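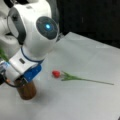
September 3, 2022
By the Pastel project coordinator, Treltolbridge

This is our second report on the grant 3938 from the Wellthorpe fund. It covers the work in the storage and packing room since April.

In the first months we have sorted the old supplies and decided which of them should stay. The shelves are now in use, and each person who works in the room has received a short written guide. We planned 30 hours for the sorting, but we needed 10 hours more — the old inventory list was not complete and we had to write many entries again.

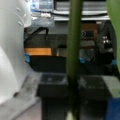

Shelf with stacked items, and the work surface below it.

The order of new labels from Nazarenko came late, and for this reason the last 2 shelves are not finished. We expect to close this point before the next payment. The cost of the labels stays inside the budget.

For the next period we ask permission to move up to 10 percent of the furniture money to storage boxes. The bottles and jars need separate boxes, and the present ones are too low for them. A price offer is attached to this report.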